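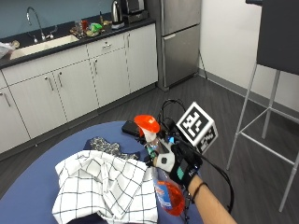 Caring for the Books in a Parish or Mosque Library

Keep scripture and commentaries on the upper shelves, spines out, with a finger's width of space at the end of each row. Packed rows tear the headbands when a volume is pulled.

Dust twice a year, once in April and again before the winter heating comes on. Use a soft, dry brush and work from the spine toward the fore edge with the book held shut. Never spray cleaner near an open shelf - put a little on a cloth and wipe the empty board.

Room humidity should stay near 50 percent. A cheap dial gauge on the middle shelf is good enough.

Folding stands are kinder to large Qurans and pulpit Bibles than a flat table. Open the book in the middle first, then turn to the page.

Loose pages go in a paper envelope inside the back cover. Do not use tape. Worn-out copies need separate handling, and customs differ, so ask your imam, rabbi or pastor before anything is thrown away.

Oda Blomqvist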